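Chapter 7
What Do Preschool Studies Really Tell Us?

Questions to keep in mind as you read
Who was in the study, and who dropped out?
What did the comparison group get?
How long did anyone wait before measuring the result?
Who paid?

Few areas of educational research reach parents faster than work on early childhood. A study comes out in the spring, and by July it is printed on the side of a toy box. The claims are usually large. Playing with shapes "builds the math brain." Twenty minutes of sorting a day "prepares children for school." This chapter asks you to slow down before you accept sentences like these, including the ones you would like to be true.

Consider the Cotow Play Study, which still turns up in teacher training courses. Its authors followed 160 four-year-olds for one school year. Half spent part of each morning in guided play with shapes. The other half kept to their normal schedule. In the spring, the first group scored higher on a test of naming and matching shapes, and the report called this a gain in "spatial intelligence."

Look at what was measured. Children who practiced naming shapes got better at naming shapes. It would be strange if they had not. Whether they also got better at reading a map, packing a bag, or following a diagram is a separate question, and the study has no data on it. The leap from the narrow result to the broad label is made in the title of the report and never defended in the pages that follow.
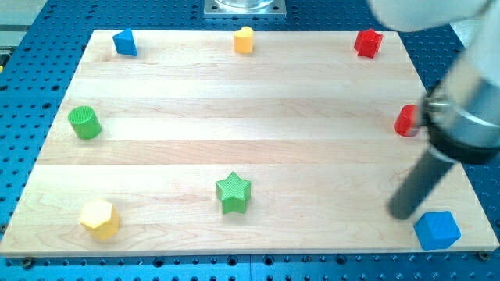
The comparison group is a second problem. "Normal schedule" sounds neutral, but the appendix shows that in several classrooms it meant free time with one adult watching the whole room. The guided play group had an adult for every four children. Any difference in the spring may have come from the shapes, from the extra attention, or from both. A better design would have given the other children the same amount of adult time spent on something else, such as songs or picture books. We will return to this idea in Section 7.3 under the name "active control."

Size does not rescue a weak design. The Tretis survey reached roughly 800 families and is often cited as the stronger evidence for that reason. Parents were asked how often their child played with puzzles and how well the child was doing in kindergarten. Both answers came from the same person on the same afternoon. Parents who buy puzzles may also read aloud more, earn more, or simply think more highly of their children. Only 500 of the families answered the second round of questions, and the report says very little about the ones who did not.

Then there is the matter of time. The Zwane project tested its children again at age eight and found that the early advantage had mostly faded. This finding gets a paragraph near the back. The early advantage gets the cover.

None of this shows that shape play is useless. Children seem to like it, it costs little, and a good teacher can do a lot with it. The complaint here is with the word "proven."

7.1 Reading the Claim Before the Data

Start by writing the claim down in your own words, as plainly as you can.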